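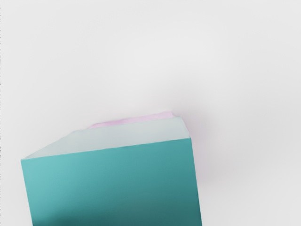

*A teal box with a pink strip along its back edge, drawn by a computer.*

# How a Robot Learns to Find a Box

Aug 20, 2024

The box in this picture is not in a real room. A computer made the box, the pale surface it sits on, and even the soft shadow next to it. This kind of picture comes from a simulation. A simulation is a pretend world that follows rules, a little like a video game.

The robotics club at Uketholm School uses a simulation called Ketum. Students in the club are teaching a robot to find a box and pick it up. The robot is named Masanja. Before Masanja tries anything with a real box, it practices in Ketum.

## Why start with a pretend box?

Real robots are slow, and they can break. If a real arm bumps into a table, someone has to stop and fix it. In Ketum, a student presses one key and the practice starts over.

Practice in Ketum is also fast. The computer can run 1000 tries while the club eats lunch.

## What does the robot look for?

A robot does not know what a box is. It gets a picture made of tiny colored dots called pixels. The students write a program that checks those dots.

First the program looks for places where the color changes quickly. Look at the line where the teal side meets the pale top. That line is called an edge. Edges help the robot figure out where one part of the box stops and another part starts.

Pale colors are harder. The top of the box is almost the same color as the surface behind it, so a program can mix them up. Shadows can be tricky too. A shadow changes the color of the ground, but there is nothing there to pick up.

## How does the club keep score?

Each test has 50 tries. The students write down how many times Masanja found the box. On the first test, it found the box 14 times. Then they changed the program and ran the test again.

So far the club has saved 1534 pictures from Ketum. The box is turned a different way in many of them.

## What comes next?

In October the club will take Masanja to the Prastier Robot Meet. The boxes there will be real ones, and the lights in the gym will be brighter than the lights in Ketum.

## Words to know

**Edge:** a line where one color or surface meets another

**Pixel:** one tiny dot in a computer picture

**Simulation:** a pretend world made by a computer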